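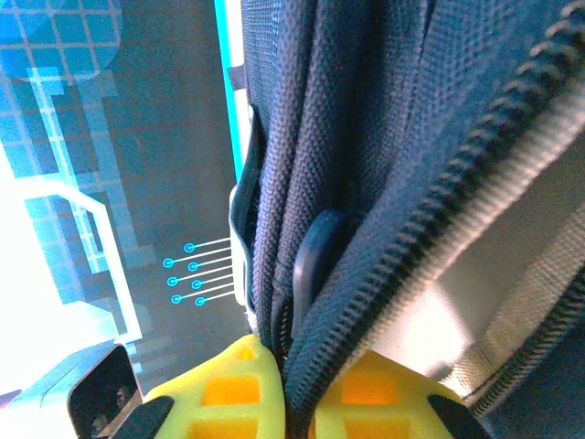

## Zipper policy loses the seam close up – is it really a calibration problem?

We run a two-arm cell with yellow lattice fingers and a wrist camera on the gripper. The job is backpack zippers. I'm on the Urkine planner with the Haslinger vision module, trained on 1,352 demos. From a distance the seam mask looks fine. Close in, it jumps to any fold that's dark enough. 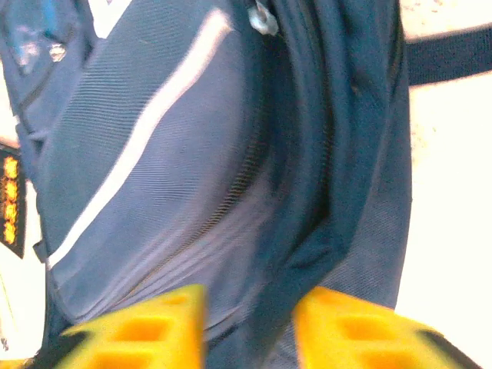
*Wrist view, navy bag, fingers either side of the zipper track*

Vendor support says recalibrate hand-eye. I've done that 2 times and don't believe it. Has anyone fixed this in software?

**grovley_tinkerer**

Calibration is what support says when they haven't opened your logs. A bad transform gives you a steady offset, and yours jumps.

I'd look at exposure first. Auto exposure meters on the pale background and then hunts as the fabric fills the view.
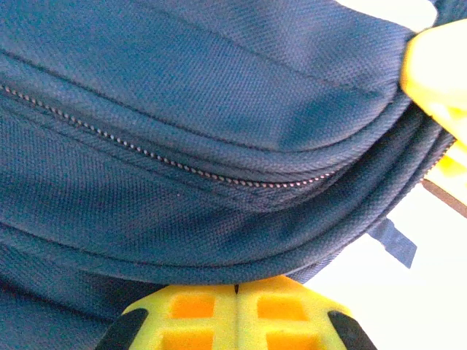 Lock it before the approach starts, then replay roughly 200 of your failed runs offline with the mask drawn on. If the jumps line up with brightness changes, there's your answer. If they don't, I'm wrong and you've lost an afternoon.

**mask_off**

just switch to Broline, their new model handles fabric

**seam_sceptic**

I'd want to see that on a dark bag before paying for it. The demo videos I've seen use a bright one.

Exposure is worth a look, but I'd also check whether your planner keeps any memory of the seam.

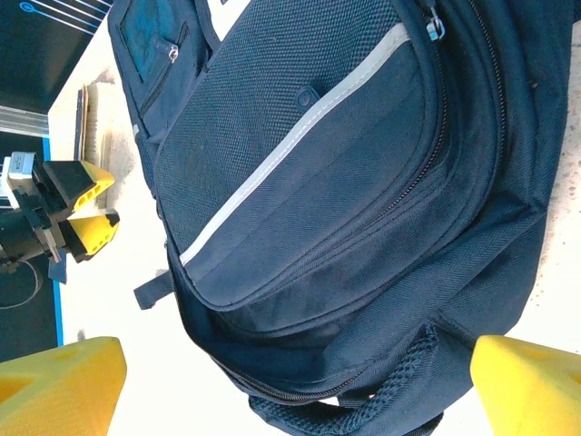 Ours re-detected from scratch every cycle, so one bad mask could send the arm off. We now fit a curve to the zipper from the wide view, carry it through the approach and reject close-up masks that stray from it. If nothing passes for 800 ms, the arm backs off. Slower, and it still struggles when the fabric bunches.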